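Stripes and How Cloth Folds
A page for young readers from the Jastirville Museum of Clothing

Cloth is made from thread. Most shirts and pajamas begin as long threads that are woven or knitted together by a machine. A thread is very thin, and a piece of cloth may hold thousands of them. When the threads are close together, the cloth feels smooth. When they are farther apart, the cloth feels light and lets air through.

What is a pinstripe?
A pinstripe is a very thin line that runs along a piece of cloth. Some pinstripes are woven in, which means that threads of another color are placed among the rest. Others are printed on the surface after the cloth is made. Dark blue with white lines is a common choice. Dark blue of this kind is called navy, after the uniforms once worn by sailors.

Why do the lines bend?
When striped cloth lies flat, its lines are straight. When it is picked up or pushed together, the lines bend with it. Lines that were side by side may spread apart where the cloth puffs out, and they move closer where it is pinched. If one fold passes in front of another, a line can seem to stop and start again in a different place.

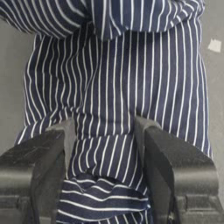
Soft cloth bends easily and makes many small folds. Stiff cloth, such as the canvas used for tents, makes fewer and larger ones. A fold that is pressed for a long time may leave a mark called a crease. Creases can often be removed with a warm iron, which should be used only by an adult.

Try it at home
You will need a striped shirt or pillowcase and a table. Lay the cloth flat and smooth it with your hands. Choose one stripe and follow it with your finger from end to end. Next, pinch the cloth in the middle and lift it slowly. Follow the same stripe again. Draw both shapes on paper and write your name on the back.

Drawings may be brought to the front desk during October. The museum can display 60 of them in the Hostumside Room.

Text by Josiane Carré. Checked by Rizal Chin, Department of Learning.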